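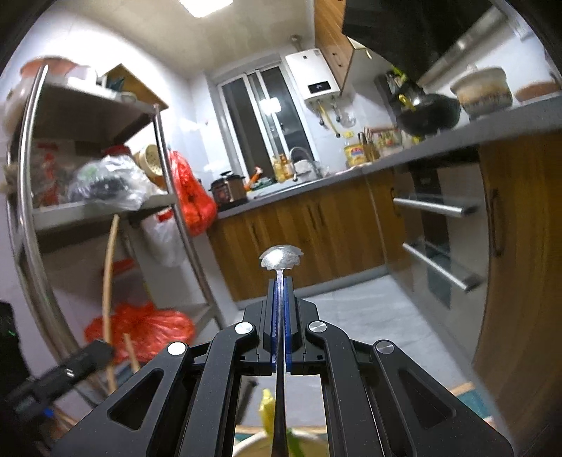
ハンドグリッパー保守ミーティング 議事メモ(火曜、書記はわたし)

今回もわたしが書きます。話が飛ぶのはいつものことなので許してください。オシアン(Osian Prydderch)さんは回線の向こうから参加、最初の五分は音が出ませんでした。

1. 指先の青いパッド
スプーンの柄みたいに細くてつるっとしたものを縦につまむと、じわじわ回る件です。わたしはずっと握りが弱いせいだと思っていたんですが、オシアンさんによるとパッド表面の油膜がまず怪しいとのこと。台所で使うんだから、そりゃそうですよね! 使用後に中性洗剤を薄めた布で拭いて、乾くまで閉じないことに決定。アルコールは接着がゆるむので禁止です(前にやったのはわたしです、すみません)。

2. パッドの交換
Sarnavierの替えパッドは残り3組。左右は必ず同時に替えます。片方だけ新しいと閉じたときに中心がずれて、あとの調整がものすごく面倒でした。発注はKemora経由、部品表の404番。ページが見つからないあの番号、と覚えてください。

3. 関節まわり
丸い銀色のキャップの下のねじ、増し締めは週一回。締めすぎると開きが渋くなるので、指で軽く動かして引っかかりがないか見ながら、という話で落ち着きました。トルクの数字を決めたい派とは意見が合わず、次回に持ち越し。黒いプレートの窓に野菜くずが詰まるのはブラシで落とす。水洗いはなし、絶対なし。

4. 開き幅の校正
パッドを替えたらVidixの画面でゼロ点を取り直し、全閉と全開を3回くり返します。全開の読みが130から動くようならその日は使わず、わたしに連絡をください。夜でもいいです、たぶん起きてます。

5. 置き場所と電源
充電したまま流しの横に置くのはやめましょう、とオシアンさん。全員うなずいたものの、じゃあどこに置くのかは決まらず。棚の上という案も出ましたが、落としたら泣くので保留です。

宿題
・わたし:パッドの発注、手順書の書き直し
・オシアンさん:増し締めの目安を一枚にまとめる
・Okaforへの見積もり依頼は七月に入ってから

次回も同じ時間、マイクは先に確認しておいてください。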